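Workshop notebook, shared bench
5 January 2026

First session after the break and the room was freezing, so I spent the first while with gloves on doing the things you can do with gloves on, like re-taping cables and moaning. Mpho had left me a note on the controller box saying the wrist joint "sounds crunchy." It did sound crunchy! A cable tie had worked its way round and was ticking against the housing. Snipped it, put a looser one on further up, quiet again.

Then on to the picker proper. The script is still called Ado because Florian named the folder that and now every path in the thing depends on it. I moved the approach height up 11 mm, since last time the fingers kept arriving too low and shoving whatever was on top before they had a chance to close. Much calmer now. It looks slower but I think that's only because it has stopped bumping into stuff.

Log for the afternoon: 73 tries, 4 of them stopped by me (two because the hoses were pulling tight when it twisted toward the far corner, two because I panicked, sorry). The running total in the file is 386. I haven't split out the misses yet. Edeltraud wants them sorted by cause and she is right, but I want a hot drink first.

Stuff I noticed, in no order:

Anything leaning on a wall is a pain. The height guess comes out somewhere between the high end and the low end, so the fingers close on air - or on the wall, which makes a horrible noise.

Crossed sticks are better than I expected. If it goes for the top one near its end it usually slides off cleanly. If it goes for the middle it drags the lower one along too.

Clamps need a check before every run, not once a day. Mustonen bench rules say the same thing and I have been ignoring them since November.

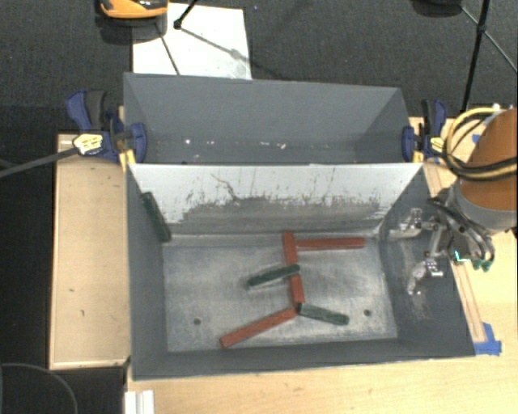

Why not just pick the highest stick every time?

Because the highest point often belongs to a stick that is propped up at one end, and the best place to grab it can be much lower down. Height is fine as a tie-breaker, so I'm leaving it in for that.

Next time: try closing the fingers a bit before going down into the bin, so they clear the sides. Notburga has the spare finger pads, ask her. Also somebody please bring back the good hex keys.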